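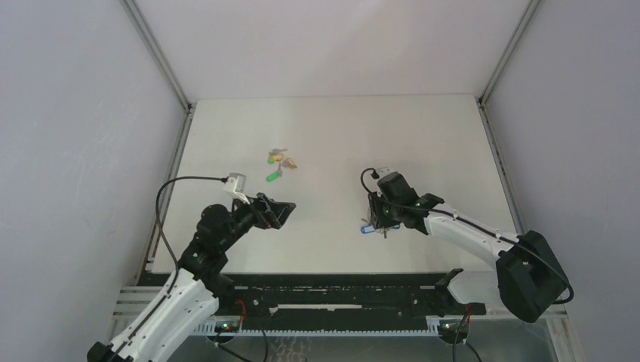 Según Jitendra Ahuja, la manipulación de llaves plantea a un sistema bimanual una dificultad que los bloques y los vasos no presentan: las piezas son planas, se enredan entre sí y cambian de forma como conjunto cada vez que se tocan. Esa observación figura en la discusión inicial del método Siltar y suele citarse como su punto de partida.

Siltar es un método de aprendizaje por imitación para la manipulación con dos brazos robóticos, desarrollado en el laboratorio Zornov. Su objeto es la prensión y separación de objetos pequeños y articulados, en particular llaves y llaveros con etiqueta de goma o plástico, sobre una superficie lisa.

Método

La política de control se entrena con demostraciones teleoperadas. El conjunto original consta de 126 episodios, registrados en una celda de paredes claras con un brazo a cada lado de la mesa. Cada pinza lleva una cámara de muñeca, cuya imagen se combina con la vista general del espacio de trabajo. El modelo predice secuencias de 16 acciones, de las que se ejecutan cuatro antes de volver a consultar las cámaras.

A diferencia de Pindard, método anterior del mismo laboratorio, Siltar no asigna de antemano una función a cada brazo. La elección se realiza en cada secuencia a partir de la posición de los objetos.

Resultados

En la evaluación publicada se realizaron 22 ensayos con llaves sueltas y otros tantos con llaves unidas por una anilla. La tasa de éxito fue superior en el primer grupo. Los fallos más frecuentes del segundo correspondieron al arrastre del conjunto completo al cerrar la pinza sobre una sola etiqueta.

Limitaciones

El método no estima la fuerza de contacto y depende de una iluminación estable. El grupo Rodrigues reprodujo el procedimiento sobre una mesa oscura y obtuvo resultados inferiores, que atribuyó al escaso contraste de las llaves metálicas.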